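Stenbridge Community Music Help
Performers and Accompanists

How much rehearsal time should I ask for with a hired accompanist?

Posted by Ljubica Kolev
2019-04-29

I'm a violinist, back to playing after a long break. In June I'm giving a short recital at the Palamarchuk hall and I need to hire a pianist. The program is a Handel sonata, the Fauré Berceuse and the first movement of the Franck sonata. I played with the same pianist all through school and never had to arrange any of this myself.

The pianist I've spoken to quoted $280 for the concert and 2 rehearsals of 60 minutes each. Extra rehearsals are charged separately. I don't know if that is enough time, and I don't want to insult her by asking for more if it's normal. The hall seats 223 and has a decent grand, but we can't get into it before the day. Rehearsals would be at her studio.

Also, do I give her my own marked copies of the piano parts, or does she use her own?

3 replies

Nikola Ristić

Two rehearsals is normal for a program that size if the pianist already knows the pieces. Ask her which ones she has performed. Most working accompanists have played the Handel and the Fauré many times. The Franck is the one to ask about. The piano part is hard even in the first movement, mostly because of the wide chords and the balance, and a pianist who hasn't played it will need notice.

I would spend nearly all of the first rehearsal on the Franck. Play it through once without stopping, then go back to the places where you take time. Put the Handel at the end and just agree on tempos, ornaments and repeats. The second rehearsal should be a full run in concert order, with the walking on and the tuning included.

Asking for a third rehearsal is not an insult. Say you'd like to book one and pay her rate for it. Do it now, though, as June fills up with student recitals and juries.

On the parts, send her a clean scan of the piano score from the same edition you're playing from. Rehearsal letters and measure numbers don't always match between editions, and in the Handel the bass realization can be quite different. Mark your bowings in your own part and leave hers alone. The only things I write in a pianist's copy are cuts, repeats and any spot where I breathe longer than printed.
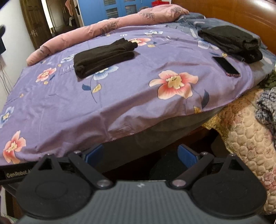 More from Performers and Accompanists

zestside_viola

I agree with most of that but I'd put the second rehearsal close to the concert, the day before if she can do it. I once had ten days between the last rehearsal and the performance and we had both forgotten what we decided about the slow movement.

Ask for the lid on the short stick when you get to the hall and have someone sit in the back for five minutes while you play the loudest part of the Franck. Then decide whether to open it more. Her studio piano won't tell you much about this.

Check who turns pages too. Some pianists bring a tablet and a pedal, some expect you to find a person.

Flarnine

price sounds fair to me, I paid more than that last year for one sonata. get it in writing what happens if you have to cancel

Comment from Ljubica Kolev

Thank you all. She has played the Handel and the Fauré but not the Franck in several years, so I've asked for a third rehearsal and she said yes right away. I'm scanning the scores tonight – mine and hers turned out to be different editions of the Handel.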